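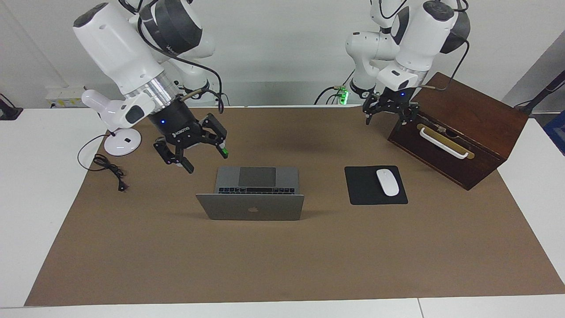 Rozália Halász objected to an earlier draft that a planner which re-solves both arms at every tick is just one slow planner, and she has a point. So we split it.

4.2 Arm scheduling. Each arm keeps its own queue in Jurnard. Shared space over the mat gets locked per cell, first come first served. Fig. 3: two arms, desk set (lamp, laptop, mouse, box), both grippers open. Lock timeout 300 ms, tuned by hand. Over 1463 planning calls the split version stalled less then the joint one, mostly near the laptop lid. Lamp cord still not in the collision model. Thin cables in general aren't, see 5.1. Replan on timeout only.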